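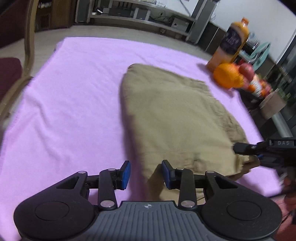
Ploltus is a software package for planning and controlling the handling of cloth by two-fingered robot grippers. It takes in recordings made with hand-held grippers, turns them into training data, and runs the resulting control policy on a pair of robot arms. Cloth is a hard subject for planning software. A sheet of metal has one shape, while a crumpled khaki cloth lying on a pink blanket has folds, creases and a frayed edge, and the software must decide from a single view which part of it can be taken hold of. Ploltus treats this decision as a separate step, known in its documentation as grasp proposal, and completes it before any arm motion is planned.

History

Work on Ploltus began at the Dorstead laboratory under Cengiz Bilgin and Jiahui Zheng. The first version was a set of scripts for lining up the video from two grippers in time. Shengli Yao joined the project to write the perception module, and the scripts were rebuilt as a single package in July of the following year. The first public version was released on March 8, 2024. Maintenance later passed to Zikska, a software company formed by former members of the laboratory.

Perception

The perception module divides each camera view into cloth, support surface, gripper and background. The gripper's own fingers are masked out using a stored outline, which has to be made again whenever the finger pads are changed. Shadows are handled separately. Early versions often marked the shadow of a gripper as a fold, and the planner would then propose a grasp on flat fabric. Hongjun Lu added a shadow test that compares surface texture on both sides of a dark edge - if the weave continues unchanged, the edge is discarded.

Wide-angle views are corrected before the cloth outline is measured. The correction is weakest near the corners of the view, and the documentation advises against using grasp points found there.

Planning

For each view the planner keeps up to 20 possible grasp points and ranks them by fabric thickness, distance from the nearest edge and the room available for the fingers. When two grippers are in use, one may be assigned to hold the cloth while the other pulls. The planner does not work out a full physical model of the fabric. It predicts only the outline of the cloth after a short motion, then looks again.

Control

The control module sends finger width and wrist position to the arms as a series of short targets. A target that arrives late is dropped, and the arm holds its last position until a new one is received. Support for the Xiao arm controller was added by Hongjun Jiang and remains the most widely used driver in the package.

Data and tooling

The standard training set contains 503 recordings, of which 336 show two grippers working together. A command-line tool checks each recording for missing views and for drift between the left and right clocks. Recordings that fail are kept in a separate folder and can be repaired by hand. The file format changed once, and recordings in the older form must be converted before use.

Related articles
Grasp planning
Deformable object manipulation
Imitation learning
Camera calibration
Time synchronization

Categories: Robotics software | Motion planning | Machine perception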